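Entili press corpus, README

Last updated 9/23/21
Kept by Puspita Ismail

What it is
Opinion columns and letters on foreign policy, taken from two regional papers, the Onby Courier and the Tutton Evening Post. Mostly arms sales, sanctions, UN votes, who our allies are meant to be. 731 items in all. 454 columns, the rest letters.

Layout
columns/ one text file per piece
letters/ same
index.csv title, paper, page, stance, topic
notes.txt my scribbles, ignore

Stance labels
for, against, mixed, unclear. Label is for the government's position on the day of printing, NOT the writer's party. People keep getting this wrong. A piece can be rude about the minister and still be "for".
Sarcasm is a pain. If I couldn't tell after a second read it went in as unclear.

Known problems
- 29 letters have no page number. Cuttings, margins trimmed off.
- Scanned text is bad on the Tutton side, esp. hyphens at line ends. "co-operation" comes out four diffrent ways.
- Lustormont by-election pieces are in only where they mention foreign policy. Don't use them for anything about the by-election itself.
- Headlines were written by subs, not by the columnist. Keep them out if you're training on stance.
- Letters lean older and angrier than the readership, I'd guess. No way to check. 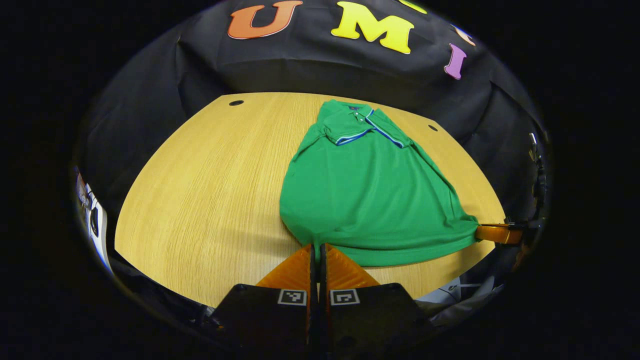

Names
Letter writers' names and streets taken out, town left in. Columnists kept, they were bylined. If you spot a name I missed tell me and I'll pull the file.

Using it
Fine for teaching and research. Ask before reposting full text, the papers still own it. Quote short bits, give paper and page where theres one.

To do
redo the Tutton scans
second person to label a batch of the "mixed" ones
sort out duplicate letters (same letter sent to both papers, July is the worst)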